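How I set up a table before the arm moves

I get asked about this a lot, so I typed up what we do at Hevholm before anybody presses start. It's mostly habit, plus a few rules Chrysanthi Stergiou wrote on the wall back in November (they're still there, slightly smudged!).

Step 1. Clear your own stuff first. Phones, keys, your coffee – all of it goes on the shelf by the door. Anything left on the table should be there for the task.

Step 2. Check the stop button. Press it, see that the arm goes dead, reset it. I do this every single morning, even when I was the last one out the night before. Themis once skipped it and spent the afternoon writing a report, and I've never seen a man so sorry.

Step 3. Look at the cables with the arm at full stretch. You want enough slack for the wrist to turn, but no big loops that can hook a cup or a sleeve.

Step 4. Run the whole motion slowly with nothing on the table. We use 8 percent speed for this and yes, it's boring, bring a snack (and eat it somewhere else).

Step 5. Put the objects out, and run it slowly again.
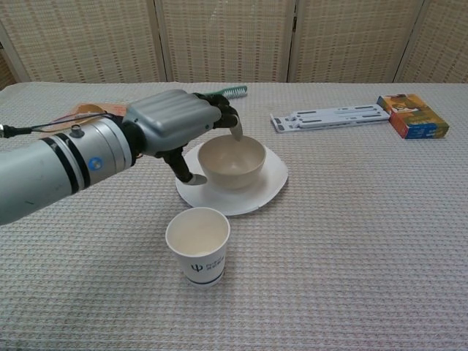
Spacing is the thing I nag people about most. Fingers are easy to plan for, and then the thumb swings through underneath and takes something with it. With a spoon pinched over the bowl like this, the thumb pad is right at the rim of the plate, so I'd want that gap checked at slow speed before going any faster. I also start with the cup empty. Water comes later, once Bianka has signed the sheet.

Step 6. Write down what you changed. Our log is at 861 entries now and I still go back to the early ones when a grip starts acting weird.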